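Home Notebook Methods Materials Contacts

Last updated: August

Textile Care Workshop: Notebook
Entry: Wash fastness and label review, second series
Kept by: Humaira Malik

Purpose of this entry

The present series continues the work on color loss in domestic laundering. The first series dealt with undyed and single-dyed cotton. The second deals with garments as they are sold and worn, including seams, collars and printed areas. The question put to the workshop by Prelance is limited: whether the wording on their current care labels can be shortened without leaving out anything a household needs to know.

Condition of materials on receipt

The garments arrived from Prelance in two cartons. One carton had been opened in transit and retaped, and the packing slip was missing. I have written to Prelance for a replacement slip. Until it arrives, the garments from that carton are to be recorded by our own tag numbers only, and their stated fiber content is to be treated as unconfirmed.

Several garments carried a finish that could be felt by hand, somewhat waxy at the cuffs. All pieces were therefore given one rinse without detergent before the first measured wash. This differs from the first series, in which no rinse was given, and the difference must be stated wherever the two series are compared.

Wash procedure

Machine 2 was used throughout. Machine 1 remains out of service pending a new door seal. The detergent was the Farkix powder from the opened drum, weighed for each load and not measured with the scoop. The scoop was found last month to deliver noticeably more powder when the drum is nearly full, owing to settling, and it has been removed from the wash room.

Spin was set at 700 for the mixed loads and at 400 for anything with a knitted collar. Water temperature was set at 43 on the controller. The probe in the drum agreed with the controller at the start of the cycle and read lower at the end. The drift is small, but it was present in every load, and I would ask that whoever runs the next series note the probe reading at both points.

Adjacent fabric strips were stitched to each garment at the hem, following the usual method. Two strips came away during the third load. The thread had not broken; the knots had slipped. All strips have since been resewn with a backstitch at each end.

Drying

Garments were line dried indoors with the blinds closed. The drying room was warmer than I would wish in the afternoons. I have asked the building office whether the vent can be left open overnight and have had no answer yet. The tumble dryer was not used in this series. Prelance does ask for a dryer comparison, and it will need its own set of garments, as the pieces now in hand have been through too many cycles to serve.

After drying, each piece rests flat before assessment. Pieces assessed straight from the line in the first series showed creases that two of the three assessors read as fading. The resting period has removed most of that disagreement.

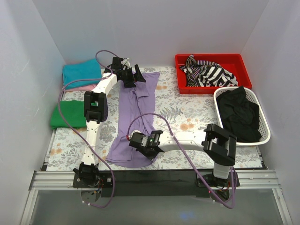
Assessment of color change

Assessment was carried out against the gray scale under the standard lamp. The lamp passed 1,000 hours of use during this series and is due for replacement. I have continued with the old lamp until the series closes, so that all readings within it share one source, and will fit the new one before the third.

Solid dark shades behaved much as in the first series, with most of the visible change occurring by the second wash and little thereafter. Reds stained the adjacent cotton strip more than the adjacent polyester. One navy garment stained every strip it was sewn to and has been set aside in a separate bag. It should not be washed with any other piece.

Printed areas were harder to grade. Where a print had begun to crack, the ground fabric showed through, and the assessors were uncertain whether to grade the print or the area as a whole. My instruction was to grade the print only and to record cracking in the remarks column. Please keep to this so that the figures remain comparable.

Remarks on label wording

The Prelance label now runs to six lines. Lines two and five say nearly the same thing about similar colors. The advice to turn the garment inside out appears last, although on the printed garments it made the clearest difference of anything we tried. I would propose moving it to the first line and combining lines two and five.

The phrase "cool iron if needed" should be put to a few ordinary readers before it is retained. Jafarzadeh, who supply the labels, have advised that a shorter text would permit a larger type size on the same tape. They have not yet quoted for it. Their sample tape frayed at the cut end after repeated washing, and I have returned a piece to them with a note.

Matters outstanding

Replacement packing slip from Prelance.

Door seal for Machine 1. The part has been ordered through Manix and the order confirmed, with no delivery date given.

Lamp replacement, to be done between series. The old lamp is to be kept and marked.

Second reading of the red garments. My own grades were half a step harsher than those of the other two assessors on almost 43 percent of the strips, and I should like these looked at again by someone who has not seen the first sheet.

Dryer comparison: garments to be requested from Prelance, of the same styles where possible.

Correction to the previous entry: the rinse temperature was given there as warm. It was cold. The data sheet is correct and the notebook was in error.

H. Malik

Contact: Textile Care Workshop office | Copyright Textile Care Workshop | Back to top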